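About Kovska

Kovska is a car testing site. We read the numbers that manufacturers, tuners and parts sellers put in their ads, and then we go out and see how much of it holds up. Most of it holds up less well than the ad suggests. Some of it holds up fine, and we print that too, though those stories get a fraction of the traffic.

The site was started by Mebrat Hailu, who spent years writing spec sheet copy for a parts distributor and got tired of typing "up to" in front of horsepower figures. The first article was a dyno comparison of a cold air intake against the factory airbox on the same car, same afternoon, same fuel. The box claimed 20 horsepower. We found 4, and we weren't convinced by those either, so we said so. The seller asked us to take the piece down. It's still up.

What we test

Street cars, mostly, and the parts people bolt on to them. Tires, brake pads, intakes, tunes, dampers, and whatever is being sold this year as a lap time in a cardboard carton. We don't cover concept cars. We don't cover "leaked" anything. If a car has been shown behind a rope with its windows blacked out and a press release full of adjectives, there are plenty of sites that will reprint the adjectives for you.

We buy parts at retail, from the same places you'd buy them. A part that arrives in a courier bag with a handwritten note from the marketing department has had somebody go through the shelf first, or at least we have to assume so. Cars are harder. We can't buy them all, so most are borrowed from owners, and we say in every article whose car it was in general terms, how many miles were on it, and what had already been changed.

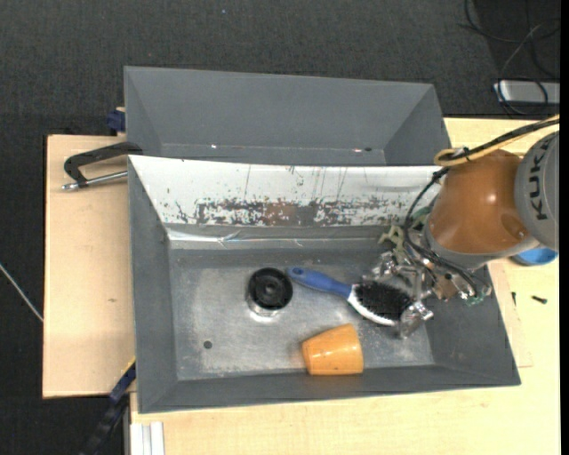 Hairbrush, orange cup and a KUKA arm over a gray metal bin.

How we test

Every part gets a before and an after on the same car. If the weather shifts enough between the two that we'd argue about it over dinner, we throw the day out. This happens more than we'd like, and it's why we publish slowly.

For grip numbers we use a 300-foot skidpad, run in both directions, and we print both. You'd be surprised how many published figures are the better direction only. For power we give wheel numbers from one dyno. We don't convert them to crank numbers, as the conversion is a guess with a decimal point in it. Last July we ran a tuned sedan advertised at 380 horsepower and got several emails telling us our dyno "reads low." Perhaps it does. It read low for the stock car as well, and the gap between the two is what the customer paid for.

We don't give stars or scores out of ten. We tried it for a while and spent more time arguing over half points than driving.

Who pays for this

Readers do, through subscriptions, along with a small amount of display advertising. We don't take ads from companies whose products we've tested or plan to test. That rules out nearly everyone who would want to advertise here, and yes, we've noticed.

Nuvlow hosts the site and our data archive, and we pay them the normal rate. Track time is booked through Akarier, also at the normal rate. Neither sees an article before it goes up. Workneh, the shop that does our installs, does get to see the fitting notes in advance, purely to catch torque values we've copied down wrong. They have caught a few.

Corrections

We get things wrong. When we do, the correction goes at the top of the article with the old number left visible next to the new one. Quietly swapping a figure and hoping the forums don't notice is a habit we complain about in others.

If you think a result is off, write to us through the contact form and tell us what you measured, on what car, and with what equipment. "My buddy's made way more" isn't something we can work with. A log file is. We've rerun tests on the strength of a good one, and changed our minds at least once in public.

This page was last updated February 1, 2026.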